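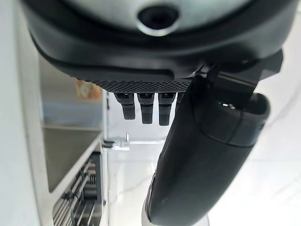
Re: [house-list] Shelves in the back room
From: Piret Sepp
Date: Sun 23 February

Henrique Gouveia wrote:
> Before we order anything, can we settle what goes on the shelves?
> I would put the paint and the glue on the bottom and the fabric
> at the top. Madalena wants the fabric lower down so she can get
> at it without the step stool. I also don't know how deep the
> shelves should be. The Jernia ones we looked at seemed shallow
> for the big bins. And who has the key to the tall cabinet?

Henrique,

I measured the wall by the window this morning. The clear stretch between the radiator pipe and the door trim is 100 inches, so three of the narrow units will fit with room left for the broom hook. The wide ones won't work unless we move the hook, and I'd like to leave it where it is.

On the order of things, I agree with you about the paint. Two of the cans have rusted lids and I don't want them above anyone's head. Fabric can go on the middle shelf. The top is fine for the cardboard tubes, the spare lampshade and the holiday boxes, which only come down once a year.

The big bins are 9 inches too long for the Jernia shelves if they go in straight. Turned sideways they fit, but then you get two to a shelf and the labels face the wall. Valter suggested relabeling the short ends. I can do that with masking tape and a marker for now.

The key to the tall cabinet is in the blue mug over the sink. Please put it back there. The lower hinge on that cabinet is loose again, and I haven't found a screw that holds.

I went through the thread drawer too. Anything tangled past saving is in a paper bag by the door. If you want it for stuffing, take it before the March pickup.

Still open: whether we keep both ironing boards. Madalena, the one with the burned cover is yours, I think?

Piret

--
To leave this list, send a blank message with "unsubscribe" in the subject line.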